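A lake cabin with nine paddles and one very good kettle

The woman who runs Gratinis, a two-bedroom holiday rental on the north shore of a long, skinny lake, picks up the phone with her mouth full. It's 7:30 in the morning and she's eating toast on the dock.

"Sorry, sorry," she says. "The loons were out and I wasn't going in for breakfast. You'd have done the same!"

She has been renting out the cabin for three summers, and she still talks about it like somebody who got the keys last week. It sleeps four, or five if one of them is small and doesn't mind the window seat. There's a wood stove, a screened porch that runs along the lake side, and a canoe that she repainted herself in a green she now thinks is too bright.

The name came with the place. It was burned into a board over the door when she bought it, and the neighbours had always called it that, so she left it up. "People ask if it's Italian, or something to do with potatoes," she says. "I have no idea. I've asked up and down the road. The man who sold it to me didn't know either."

Most of her guests come from the city, a drive of 432 kilometres if you take the highway the whole way. She tells them to leave it at Rinell and follow the old river road for the last stretch, even though it's slower. There's a bakery in Rinell that does butter tarts (runny, with raisins, and she won't hear a word against the raisins) and a hardware store that sells bait, firewood and very nice wool socks.

"If you come in on the river road you get the lake all at once, at the top of the hill," she says. "I've driven it hundreds of times and I still slow down. There's a gravel bit where you can pull over. Please pull over, the trucks come up behind you pretty quick."

She keeps the cabin simple, partly out of taste and partly because everything has to be hauled down 2 flights of outside steps. There is no television. There is a shelf of paperbacks, a crokinole board with all its discs, and a kettle she is oddly proud of. The walls were dark when she moved in, and the back bedroom felt like the inside of a cigar box, so she painted it pale and hasn't hung much since.

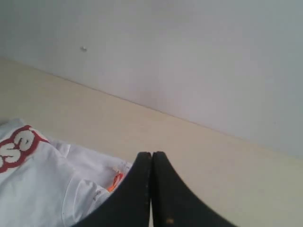 A plain wall and a bare nub waiting for someone to decide on a picture.

"I keep meaning to put up some of the old lake maps," she says. "Then it's summer again and I'm in the water."

What gets her going most is the paddling. The lake is shallow and sheltered at her end, and a guest who has never held a paddle can be across to the island and back before lunch. She owns nine paddles for one canoe and two kayaks, all different lengths, and she likes to fit people properly before they go out. Kids get the short ones with the painted blades.

For a longer day she sends people to Jesten Narrows, where the lake pinches in between two rock walls and then opens out into a bay full of lily pads. You can swim off the flat rocks on the left side. The right side looks better and has leeches. She puts this in the guest book in capital letters and somebody tries it every year anyway.

"We had a family in July, three girls, and they did the Narrows on the first day and then they did it again every single day after that," she says. "I gave them the list of all the other things, the lookout, the mini golf, the fish and chips at the marina. They weren't interested. They'd found their spot. I loved that."

Her own favourite month is September. The bugs are gone, the water is still warm enough to swim in if you're brave about the first ten seconds, and the maples along the shore start going red from the top down. The marina cuts its hours back, so you need to buy gas before supper, but the walking trails are quiet and the stove finally earns its keep.

Rainy days don't worry her much. She points people to the Yousafzai Gallery, a converted boathouse on the Rinell waterfront with pottery downstairs and a tea room above it. The tea room does a cardamom bun that she describes at some length. Go in the morning, she says, as they run out.

As for packing, her advice is short. Bring real shoes for the steps and a flashlight for the walk up to the car. Bedding and towels are there already, and so is coffee, a big tin of it, next to the kettle. Dogs are welcome provided they can swim, or at least provided they won't be upset by everyone else swimming.

She's thinking about adding a sauna down by the water, if the township lets her, and has the spot picked out between two cedars. She has already been pricing stoves for it. "My sister says I should finish the porch railing first," she says. "She's right. But a sauna!"

By now the toast is gone and there's splashing on the line. The loons have come back, she says, and one of them has a chick along, and would it be all right if she called back in a bit?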